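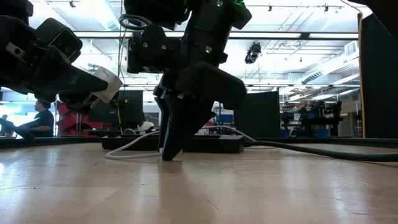

Section 3: Setting up a breathing session

Your Trellell pacer guides slow breathing with a soft light and a gentle pulse. Set aside 30 minutes the first time, including charging checks. Later sessions need almost no preparation.

Before you start

Charge the pacer until the base light stays on. If you have a heart or lung condition, or you are pregnant, talk to your doctor before using any program slower than Calm.

Caution: Do not use the pacer while driving, in the bath or in bed with a sleeping child.

3.1 Pair the pacer

1. Open the Stesau app on your phone and turn on Bluetooth.
2. Hold the side button on the pacer until it pulses twice.
3. Tap Add, then choose Trellell from the list.
4. Enter the code printed inside the battery cover.

Note: The pacer remembers one phone only. Pairing a second phone removes the first, but your session history stays in your account.

3.2 Set your resting pace

1. Sit in a chair with both feet on the floor. Rest the pacer in your palm.
2. Choose Find my pace and breathe as you normally would.
3. Wait for the long pulse. Try not to talk or check your phone until you feel it.
4. Tap Save.

If the app shows "Pace not found", your grip may be too tight. Loosen your fingers and repeat from step 2. Cold hands can also cause this message.

3.3 Choose a program

Calm - an even breath in and out, for everyday use.
Settle - a longer breath out, for the evening.
Focus - short rounds with a pause between them.

New users should stay with Calm for the first week. You can change the colour of the light under Display, or turn it off and follow the pulse alone.

3.4 Run a session

1. Select your program and press the side button once.
2. Breathe in through your nose as the light grows.
3. Breathe out as it fades. If you fall behind, skip a breath and join in at the next one.
4. Press the button again to finish early.

Caution: Stop if you feel dizzy, short of breath or tingly in the fingers. Breathe normally and stay seated until the feeling passes. Do not start another session that day.

3.5 Reminders

Reminders are off when the app is first installed. To get one a week, go to Reminders, pick a day such as Monday, and set a time. Weekly summaries arrive by email if you have ticked that box in your profile.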